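The Long Life of the Small-Town Romance

For most of the past decade, the romance shelf at the Girkville Public Library stood beside the photocopier, on a wire rack that turned with some difficulty. It held 165 paperbacks when the library last reported on its holdings. In November the collection was moved to a full wall near the front entrance, and it now numbers over 500 titles. Requests for the genre have grown faster than those for crime or historical fiction, and the library has changed its buying to match.

The change at Girkville follows a wider shift in how romance is published and read in the region. Small houses that once issued a handful of titles a year now release series on a fixed schedule, often with a short prequel offered free in digital form. Readers who finish the prequel are invited to buy the first full novel, and many do. Dobos, a small press that deals only in contemporary romance, has built its entire list on this model.

Its best-known series, set in the lakeside town of Custavside, runs to 18 volumes. Each follows a different couple, and each can be read alone, although characters return from book to book as neighbors, in-laws and wedding guests. The early volumes are brief and rely on familiar devices: the inherited bakery, the former sweetheart back from the city, the single snowbound night. The later ones are longer and more patient. The twelfth, which concerns two widowed schoolteachers, spends 300 pages on a courtship that a less confident series would have settled in a weekend.
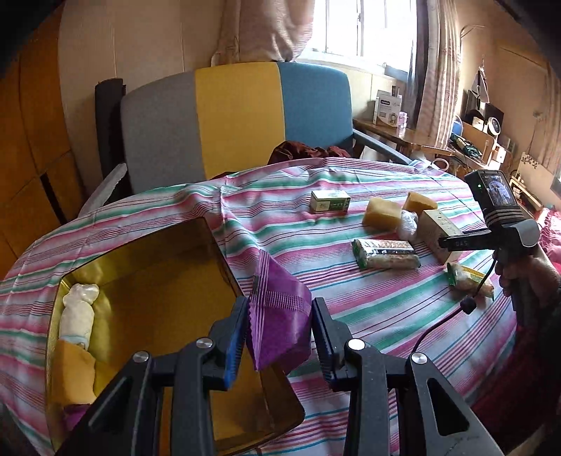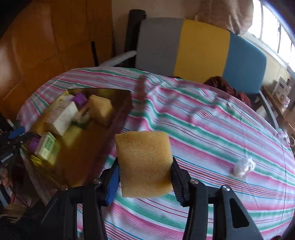 A purple packet, first picture, and a yellow sponge over a striped tablecloth, second picture.

What holds the Custavside books together is the town itself. Its ferry runs late in every volume. Its diner changes hands twice, and regular readers are expected to remember who sold it to whom. Such details carry little weight in any single plot, yet they account for much of the loyalty the series enjoys. Reader reviews mention the ferry nearly as often as they mention the heroes.

The quality of the series is uneven. Volumes six and seven appear to have been written in haste, and a quarrel over a boathouse is resolved twice in almost the same words. Several of the male leads are difficult to tell apart. The prose, plain and serviceable for the most part, turns heavy whenever a storm approaches – and storms approach often.

The Hillow novels, from the same press, offer a useful comparison. They are darker in tone, with a single couple followed across four books, and they ask more of the reader. Trust between the two leads is broken early and repaired slowly. The third book ends without a reconciliation, a decision that divided reviewers and cost the series some of its audience. It is nevertheless the strongest work Dobos has published.

Both series are held at Girkville in print and in large type. The library asks that patrons borrow no more than three romance titles at a time during the winter months. The waiting list for the newest Custavside volume is open at the front desk, and the old wire rack now holds travel guides.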